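Home | Current issue | Back issues | For authors | Contact
Print this article | E-mail this article

3. Small objects and the paid break

3.1 Setting and method

The material in this section comes from interviews at two workplaces, the Otel call centre and the Utus parcel depot at Drorkholm. Noelia Cordero carried out the interviews at Otel and Hugo Miranda those at the depot. In all, 40 employees took part. Each was asked to talk through an ordinary shift, starting with arrival and ending with the trip home, and to mention anything kept within reach while working. No one was asked directly about stress. Earlier work by Urquijo had found that people tend to give short, guarded answers once that word is used.

The notes were coded by Cordero and then checked by Saturnino Paredes, who had not been present at either site. Where the two disagreed, the passage was left out of the counts but kept for the discussion in section 4.

3.2 What people keep on their desks

Family photos and mugs came up early in most interviews. Squeeze toys came up later, often after the person had been talking for a while, and several people called them silly before going on to describe them in detail. At Otel they were handled mainly during calls, in the hand not being used for the mouse. At the depot they stayed in the lunch room and were picked up during breaks.

Food shapes were the favourite at both sites. Bread, buns and fruit were named more often than plain balls, and people who had owned both said they kept the food-shaped one longer. Colour mattered less than we expected. One Otel employee had replaced the same toy twice and labelled the third with her initials. Figure 1 gives an idea of the type.

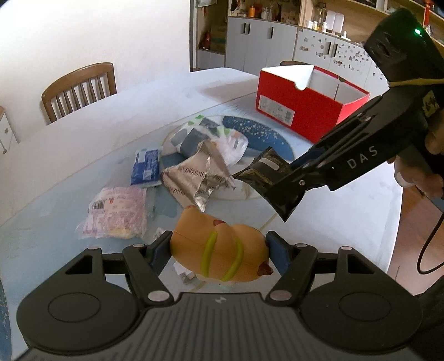

3.3 Sharing and borrowing

Toys were lent freely among people on the same team and almost never across teams. At the depot, an item left on the lunch room table was treated as common property by the end of the week. At Otel the opposite held, and a borrowed item was expected back by the end of the shift.

Supervisors were mostly neutral. One at Otel had asked staff to put toys away during a client visit in July, and this was still being talked about when Cordero did her interviews. Depot supervisors had no rule on the matter and did not see the need for one.

Paredes has suggested that lending follows the seating plan more closely than it follows friendship. Our notes fit that view at Otel, where teams sit in fixed rows. They are less clear at the depot, where people change stations during the shift and the lunch room is the only place they regularly sit down together.

Print this article | E-mail this article
Previous section | Next section | Back to top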